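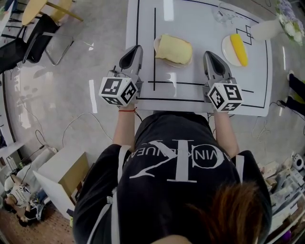 4.2 Besitzanzeigen ohne Besitz

Wer in einem Gemeinschaftsraum ohne feste Platzvergabe arbeitet, besitzt dort laut Hausordnung nichts. Die Nutzer der vier untersuchten Standorte (Jindetti, Andico, Baert und Drikton) hatten diese Hausordnung sämtlich unterschrieben und verhielten sich anschließend wie Kleingärtner. Im Folgenden geht es um jene Markierungen, mit denen ein rechtlich herrenloser Tisch in einen faktisch vergebenen verwandelt wird. Wir unterscheiden mit Keogh zwischen abgelegten, angebrachten und gesprochenen Anzeigen. Die gesprochenen lassen wir beiseite; sie sind selten und meist unfreundlich.

Abgelegte Anzeigen machen den größten Teil des Materials aus. Von den fast 3.000 Einträgen im Beobachtungsprotokoll entfallen die meisten auf Jacken, Tassen und Schreibblöcke. Die Jacke gilt als starke Anzeige, solange sie über der Lehne hängt. Auf der Sitzfläche verliert sie an Autorität, auf dem Boden ist sie ein Fundstück. Die Tasse dagegen bleibt umstritten. In den Interviews vertraten mehrere Befragte die Auffassung, eine volle Tasse reserviere den Platz und eine leere reserviere nur die Tasse. Über halbvolle Tassen wurde bei Baert während der Feldphase eine Auseinandersetzung geführt, deren Verlauf wir aus Gründen der Vertraulichkeit nicht wiedergeben.

Angebrachte Anzeigen sind weniger häufig, halten sich aber erheblich länger. Hierzu zählen Namenszettel, Aufkleber und vor allem Klebeband, mit dem Tischhälften voneinander abgegrenzt werden. Ein solcher Streifen überdauerte bei Andico die gesamten sechs Wochen der Erhebung, obwohl die Person, die ihn gezogen hatte, bereits in der zweiten Woche den Standort wechselte. Die verbliebenen Nutzer respektierten die Linie weiterhin. Auf Nachfrage wurde sie als »die Grenze« bezeichnet, ohne dass jemand hätte angeben können, wessen Gebiet auf der anderen Seite lag.
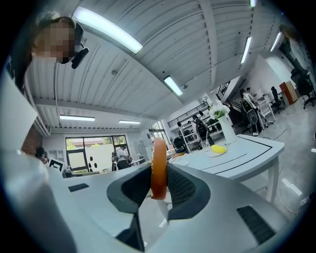
Keogh hat für diesen Vorgang den Begriff der verwaisten Anzeige vorgeschlagen, den wir übernehmen, auch wenn er rührseliger klingt als der Gegenstand. Verwaist ist eine Anzeige, deren Urheber nicht mehr anwesend ist und deren Wirkung trotzdem fortbesteht. Von den 34 Interviewten gab die Mehrzahl an, solche Anzeigen grundsätzlich zu missachten. Das Protokoll verzeichnet zwei Fälle, in denen dies tatsächlich geschah. In einem davon wurde der betreffende Schal nach kurzem Zögern wieder zurückgelegt.

Zu klären bleibt der Einfluss des Raumes. Die Literatur zum Großraum nimmt gern an, dass Offenheit und gleichmäßige Beleuchtung das Revierverhalten dämpfen, weil kein Platz vor dem anderen ausgezeichnet ist. Unser Material stützt das nur teilweise. Wo Fenster oder Steckdosen fehlen, um die man streiten könnte, verlagert sich der Streit auf kleinere Güter: den Stuhl, der nicht quietscht, oder die Tischkante, an der man niemandem gegenübersitzt. Bei Drikton wurde ein Platz über Wochen verteidigt, dessen einziger Vorzug nach Auskunft aller Beteiligten darin bestand, dass er schon immer verteidigt worden war.

Abbildung 3: Heller Großraum mit Leuchtstoffleuchten an weißer, gewellter Decke.

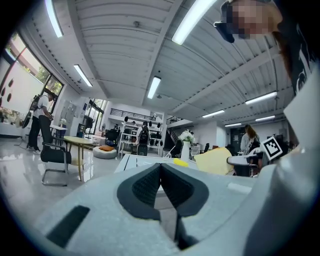 Die Betreiber reagierten unterschiedlich. Jindetti führte im Januar ein Buchungssystem ein, das binnen kurzem selbst zum Gegenstand von Besitzanzeigen wurde, indem Nutzer Plätze für Tage buchten, an denen sie verreist waren. Baert setzte auf Aushänge. Diese wurden nach einiger Zeit ihrerseits als Unterlage für Tassen verwendet, was wir als abgelegte Anzeige zweiter Ordnung kodiert haben.

Einschränkend ist anzumerken, dass auch das Beobachtungsteam einen Tisch benötigte. Wir belegten ihn am ersten Tag mit einem Klemmbrett und fanden ihn fortan stets frei vor. Ob dies als Befund oder als Störgröße zu werten ist, wird in Abschnitt 5 erörtert.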